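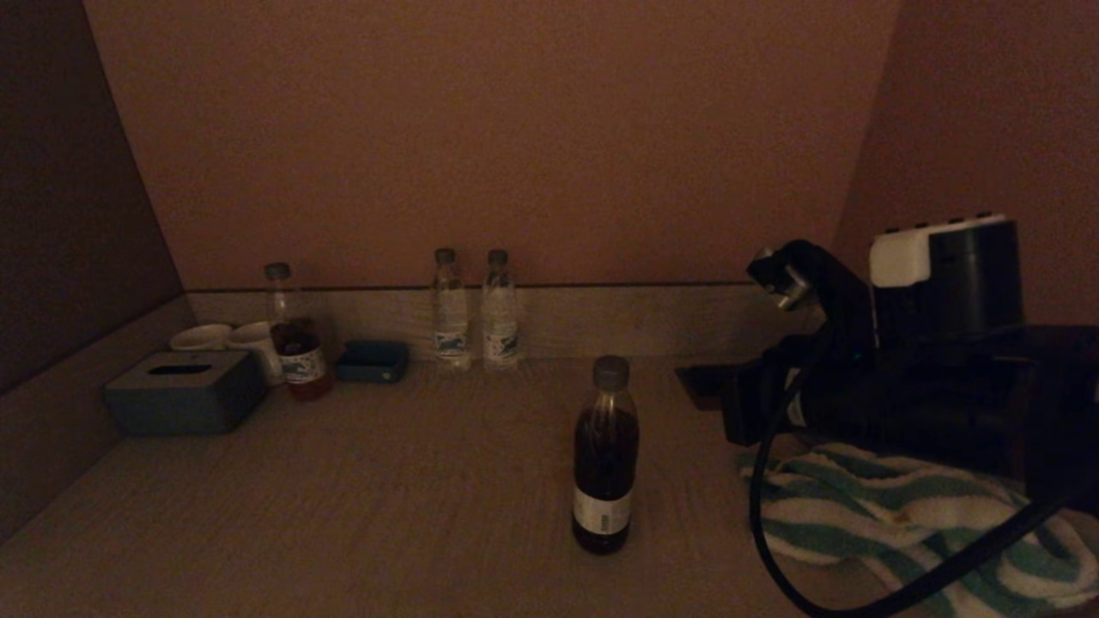 Nerel, February

I run the Brultia, a little guesthouse at the top of Nerel, and I get a lot of the same emails. I love the emails! But I'm slow at answering them, so I've put the usual questions on one page and I try to freshen it up every winter when things are quiet. If yours isn't covered, write to me anyway.

Where are you exactly?

On the hill side of town, at 1,546 feet, which I know only from the survey marker next to the mailbox. Take Route 97 up from the valley, go past the feed store and the church with the green roof, and turn left at the old water tank. The driveway is gravel and steeper than it looks from the road. Your phone will try to send you up Jemal Lane. Please don't let it – that road turns into somebody's pasture and there's no good spot to turn around until you're practically at their barn.

How many rooms are there?

Just two, Front and Back. I did try giving them fancier names one year and then I kept forgetting which was which, so Front and Back it is. Front gets the morning sun and the better view (you can see clear down to the river when the leaves are off). Back is quieter and has the bigger bathtub. Same price, same bed, same blankets. If you book both for a family or a group of friends I won't put anyone else in the house, obviously, and you get the upstairs landing to yourselves, with the good reading chair.

Which room should I pick?

Light sleepers should take Back. Front looks over the road, and although there's hardly any traffic, the milk truck comes by before dawn and it has an opinion about our hill. People who like to wake up early anyway always seem happier in Front. If you're over six feet tall, Front again, as the ceiling in Back slopes down on the window side and you'll bump your head at least once getting out of bed.

What time can I check in?

Any time after three. I'm usually baking or out with the dog before then, and the rooms need airing. If you're going to be later than nine at night, let me know and I'll leave the porch light on and the key in the usual place, which I'll tell you in the confirmation email and will not be putting on the internet. Friday arrivals tend to hit the valley traffic, so give yourself extra time and don't worry about calling me from every gas station to say you're running behind. I'll be up.

Can I leave my bags if I get here early?

Sure. There's a bench in the front hall and nothing has ever gone missing from it. Go walk down to the creek or get some lunch and come back when the room's ready.

Is breakfast included?

Yes, and it's the part I care most about, so please come down hungry. There's always bread from that morning, eggs however you want them, fruit or stewed fruit depending on the time of year, and one thing I felt like making. In summer that's often a plum cake. In winter it's more likely to be baked oatmeal or potato pancakes with applesauce. Coffee is strong unless you ask me to make it less strong, and I have a whole drawer of teas that people have left behind or mailed to me.

I serve from seven thirty until ten. If you have an early start, tell me the night before and I'll pack you something in a bag. The egg sandwich travels well, the oatmeal doesn't.

I'm vegetarian, vegan, gluten free, allergic to something. Will I starve?

You won't! Vegetarian is easy, most of what I cook already is. Vegan is easy too with a day's notice. For gluten free I can do eggs, potatoes, fruit and a pretty decent buckwheat bread, but I have one oven and one set of counters and there's flour in the air most mornings. If you have celiac disease I'd rather you knew that before you booked. Nuts are the same story. Write to me and we'll talk through it.

Can I cook my own dinner?

The kitchen is mine, I'm afraid, and I get grumpy when I can't find my spatula. But you can use the dining room table for takeout or a picnic, and I'll lend you plates, real glasses and a corkscrew. The pizza place in town does a good mushroom pie and will bring it up the hill if the weather's fine. Amitz, down by the bridge, is where I go for my own birthday. They do dumplings and a lamb stew and they close earlier than you'd expect, so don't stroll in at nine. Book ahead in foliage season.

Is there heat? Is there air conditioning?

Heat, yes, plenty. Each room has its own radiator with a dial, and it's one of those old systems that takes an hour to notice you've touched it. Turn it a little, wait, then turn it a little more. Everyone cranks it all the way up and then writes to me at midnight from a sauna. No air conditioning, but there are fans in the closets, and the nights cool off nicely up here even in August. Open the windows once the sun's gone down and close them again at breakfast.

What's provided, and what should I bring?

Towels, soap, shampoo, a hair dryer, tissues, extra blankets, and an umbrella by the door that you're welcome to take out as long as it comes back. Bring shoes you don't mind getting muddy. Bring slippers too if you're coming between November and April, as the floors are old boards and they're chilly. I keep a basket of knitted socks for people who forget, and yes, you can keep the pair you use.

Can I bring my dog?

One dog, well behaved, in Back only. There's a cleaning charge of $20 per stay, not per night. My own dog is elderly and polite and would like to be left alone during meals. Cats, no, sorry – I'm allergic, and it takes weeks for me to get a room right again afterward.

What about kids?

Kids are very welcome. I have a folding crib and a rollaway bed, plus a shelf of board games with most of their pieces. The stairs are steep and I don't have a gate, so if you have a toddler you might want to bring one. There's also a pond at the bottom of the yard with no fence around it. It's shallow but it's a pond, so please keep an eye out.

Is there Wi-Fi?

There is, and it's fine for email and for watching a movie if not everyone in the house is watching a different one. Video calls work better from the landing than from the rooms. Cell service is patchy. Some people get a bar or two on the porch and some people get nothing until they're back on the main road. If you need to be reachable for something important, give your folks my house number. I don't mind taking messages at all.

What is there to do?

People ask this one nervously, like they're afraid I'll be offended! There's a good loop walk that starts behind my woodshed and comes out at the old quarry, and a longer one up the ridge that'll take you most of the day if you stop for lunch at the top. I have hand-drawn maps for both (the quarry one is on its third version, after a bridge moved). The library in town does a used book sale in spring. There's swimming at the bend in the river from late June on, cold but wonderful, and cross-country skiing in the years when we get proper snow. Lots of people come and do nothing except read on the porch, and I think they might have the right idea.

Do you take cards?

Yes, cards or cash, when you leave. I don't take a deposit unless you're booking both rooms.

What if I need to cancel?

Up to a week before, no problem and no charge. After that I ask for the first night, unless the road is closed or you're sick, in which case stay home and get better and we'll find you another date. Please do tell me, though. I once held dinner rolls for a couple until ten thirty at night and I'm still a bit sore about it.

Is the house accessible?

Not very, and I'd like to do better. Both rooms are upstairs and there's no elevator. Three steps up to the porch, with a rail on the right. The bathrooms have grab bars by the tubs, but you do have to step over the side. If stairs are a problem, the motel out by the feed store has ground floor rooms and the owners are kind people.

Do you close for the season?

I shut for the last part of March, when the driveway is mostly soup, and again for Thanksgiving week, when my family takes over both rooms and eats everything. The rest of the year I'm open. October fills up first, usually by early summer, so write soon if you've got your heart set on the leaves.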